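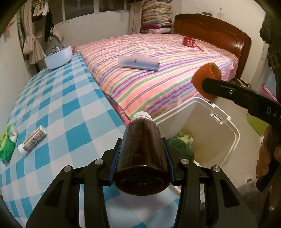
4. What went wrong

Run 3 of the tidying task, January. Logging stopped partway and we didn't notice till the end. Left side fine, 2109 samples saved. Right side only 444 – then nothing, no error on screen, the green light stayed on.

First thought was the cable. Swapped it, same again. Then the battery, same. Fault was in our own script (Codine): the buffer was set to 250 and when it filled up it just dropped everything after without saying so. Should of been caught in testing but we only tested with short runs.

Safety point as well. With no warning you keep squeezing and carry on, and glass bottles are in the set. Nothing broke. Still put it in the risk form for Alville.

Fix – script now beeps and stops both sides if either one goes quiet. Not yet tried on a full lenght run.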